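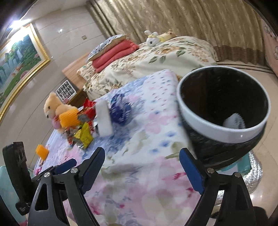
Stekby House residents' meeting
Minutes, October, 6:30 p.m., downstairs lounge

Present: Kwame Adjei (chair), Troels Laxdal (minutes), residents from both floors. Apologies from the Plisitz family.

1. Last minutes
Agreed with one change. The hallway light was reported by the second floor, not the first.

2. Shared bedrooms
Kwame went over the state of the two-bed rooms. Toys, snacks and dishes are ending up on the beds and staying there. Agreed:
- Beds to be cleared by 6 each evening. Stuffed animals may stay on the bed.
- Candy wrappers and empty snack bags go in the kitchen trash. Bedroom baskets are for paper only.
- Bowls go back to the kitchen the same day. The kitchen is short of bowls again.
- Balls and small toys go in the toy bin at the end of the hall. Anything left on a quilt on laundry day will be put in the bin by whoever strips the bed.
One parent asked if snacks could be banned upstairs altogether. Discussed at some length. No ban for now, to be looked at again next meeting.

3. Bedding
Troels has priced new quilts and duvet covers from Falari. The full order comes to 2,964 with delivery. Several people felt the flowered duvets still have a few years in them and that only the thin quilts need replacing. Troels to ask for a price on quilts alone. Spare blankets are to be kept folded at the head of the bed, or returned to the linen closet if not wanted.

4. Nightstands
Family photos are fine on the nightstands. Drinks are not, after the spill in room 3. Kwame has coasters for anyone who needs an exception for medicine at night.

5. Laundry
The Trajkovski dryer is running again but takes two cycles for a quilt. Please do not start a quilt after 8 p.m. Sign-up sheet is back on the door.

6. Other business
Lost property box is full. Owners have until the next meeting to collect.
Request for a second key to the linen closet. Kwame to get one cut.

Meeting closed 7:40 p.m. Next meeting same time, same room.

T. Laxdal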